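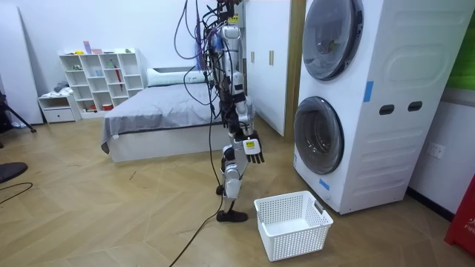
洗濯かごの前に立つヒューマノイド。上からケーブルの束、床にも黒いケーブルが二本。

**ヒューマノイドの作業エリア、みんなどんなルールにしてますか?**

Siiri Kütt

こんにちは!Laurの実験室で、洗濯機のかごまわりの動作をやらせてる者です。9月から人が増えるので、口約束でやってきた決まりをちゃんと紙にしようと思ってます。で、迷ってるのが三つ。

- 動作中、人はどこまで近づいていいか
- 床のケーブルはテープで留めるべきか、そのままでいいか
- かごを置き直すとき、毎回サーボを切るか

うちは今「腕の届く範囲+気分」みたいな運用で、さすがにまずいよなあと……。あと写真の床みたいな寄木だと、強いテープは跡が残りそうで怖いです。似た環境の方、教えてください!

---

Ojārs Sepp

Marksideで似たことをやってます。うちの決まりをそのまま書きますね。

1. 距離は腕を伸ばしきった先から200 cm。倒れたときの分も入れてます。腕の長さだけで決めると、脚のある機体では足りないです。
2. かごや服に触る前に、操作担当が「止めました」と声に出す。返事があるまで入らない。
3. 非常停止は操作担当とは別の人が持つ。持ってる間はスマホ禁止(これが一番守られない!)
4. 床のケーブルは機体の後ろ側に逃がして、歩く方向には絶対に回さない。

サーボは毎回切ってます。面倒ですよ、正直。前に数えたら一か月で231回切ってました。でも立ち上げ直しの手順に慣れるので、新人さんにはむしろいい練習になってます。

テープは養生用の弱いのを使って、その日のうちに剥がすこと。放置すると弱いやつでも糊が残ります。歩かせる実験なら、留めるより人が一人ついてケーブルをさばくほうが楽でした。

規格を引用したい場合は、協働ロボットの文書をそのまま持ってこないほうがいいです。台座に固定された腕を前提にした箇所が多くて、バランスを取って立つ機械だと「電源を切る=安全」にならないので。吊ってない機体なら、切る前にどう支えるかを先に書いてください。

---

Tõnu Org

テープなんて使ったことないけど転んだことないです。気をつければ大丈夫じゃないかな。

---

Li-hua Hsiao

上の方、それはたまたまだと思う…(笑)

Ojārsさんのに足すなら、頭の上の点検も入れてほしいです。ケーブルを上から垂らしてると床ばかり気にしちゃうんですが、首や肩に輪が引っかかるほうがうちでは多かった。朝一番と、昼休みのあとに見上げるだけでも違います。

それと消火器と出口までの通り道。家具を置いた部屋だと、かごとか三脚とかがじわじわ出てくるんですよね。Griselanoの部屋では「通路に物を置いた人がその日の記録係」って決めたら、だいぶ片付きました!

紙は一枚に収めて、ドアの内側に貼るのがおすすめ。長いのを作っても読んでもらえなかったです。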